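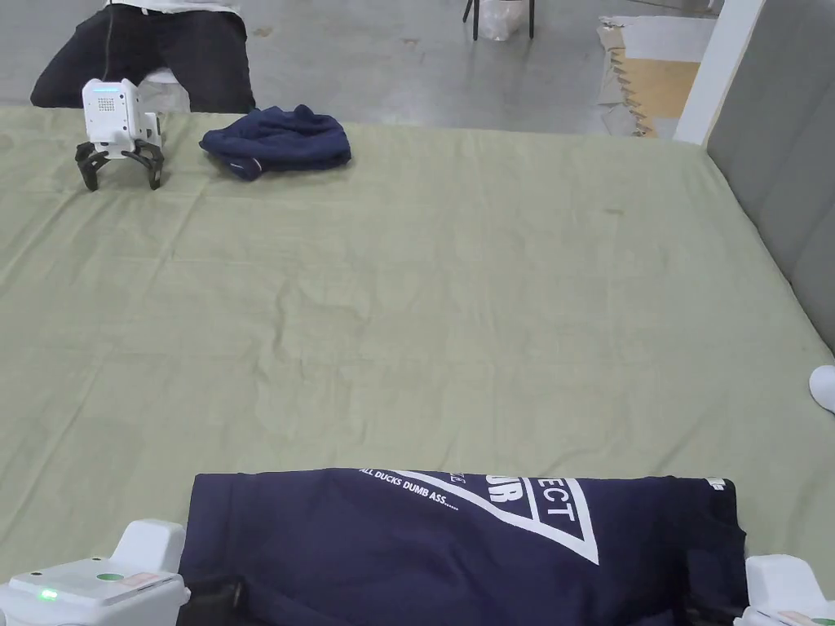
Trikico Garment Steamer: Review for Shared Laundry Rooms

The Trikico is a handheld steamer sold for home use and, increasingly, for shared laundry rooms in apartment buildings and student housing. The Clitard Housing Office tested it in April in the ground-floor laundry room at Chaiyaporn Hall. This review is intended for building managers who are considering a replacement for a fixed ironing station.

Setup

The unit arrives with a fill cup, a fabric brush, a heat-resistant glove and a printed guide. The tank snaps into the handle from below. The latch is stiff on first use and loosens within a few days. Residents who had not read the guide tended to press the tank in at an angle, and a small amount of water ran down the handle as a result. A card posted beside the outlet corrected the problem.

Performance

Steam was ready in 65 seconds from a cold start. The tank holds 200 milliliters, enough for two dress shirts or a single pair of lined curtains. Cotton and linen blends responded well. Heavy denim did not, and residents with work clothing continued to use the iron. On printed T-shirts the guide advises steaming from the inside, and this advice should be followed. Steam applied directly to a printed design left one test shirt tacky to the touch until it cooled.

The brush attachment is useful on wool coats. It falls off easily when the steamer is tilted, and it was lost twice during the test period.

Comparison With the Pledis Model

The office previously used the Pledis upright steamer, which has a larger tank and a built-in hanger. The Pledis runs longer between fills but occupies floor space that the Chaiyaporn laundry room does not have. It also requires descaling more often. The Trikico may be stored in a locked drawer and signed out at the front desk.

Care and Safety

The manufacturer recommends descaling after every 100 uses. In buildings with hard water a shorter interval is advisable. The power cord is too short to reach the far end of a standard folding table, and extension cords are not permitted in laundry rooms under office rules. The steamer shuts off when left idle, although the plate remains hot for several minutes.

Rating

4 out of 5. The Trikico is recommended for small laundry rooms with a supervised sign-out system. Buildings with heavy weekend use should retain at least one full-size iron and board. Replacement brushes are sold separately, and managers should order a spare with the unit.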